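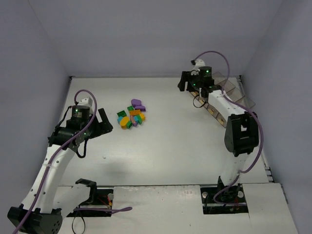
Unit 2. Blocks, and what we ask of them

Every play course gets to the block corner sooner or later, and most get through it in ten minutes, on the theory that adults already know what a block is. We will take longer. The Uscombe reader gives blocks 95 pages, of which you are responsible for the first half and the chapter on storage, which is better than it sounds. Start with the pile. A small heap of colorful blocks in the middle of a white table is the plainest invitation in the field, and it is also a decision somebody made: how many, how close together, how much bare surface to leave for building. Students tend to skip that decision and go straight to the tower.

Terms for this unit

Pile: blocks with no arrangement the builder cares about. Do not write "messy" in your observation notes. Messy is your opinion, and your opinion has its own column.

Stack: one block resting on another, on purpose. Purpose is hard to see from across a room, so write what the hands did and leave it there.

Sort: grouping by color, size or shape. Color usually gets all the attention from adults, who then praise the child for having eyes.

Field: the clear surface near the pile. Too little and the builder works on top of the supply, with the results you would expect.

On sets

The Stakix set in the Grarncombe room has 332 pieces. Please do not put out 332 pieces. Last May a group did, and spent the session looking for the lid. Up to 153 will do for a full table, and far fewer for one builder. The Tolentino set is smaller and heavier - keep it off the high shelf.

Exercise

Set out a small pile and watch for one full session without helping. Helping includes straightening, suggesting a bridge, and saying "ooh." Record each pickup and where the block ended up, including the floor. Then return everything to a pile and write one paragraph on whether your pile looks like the one you started with, and whether it matters.

Written work is due 20 July 2021. Bring the storage chapter to the next meeting, read this time.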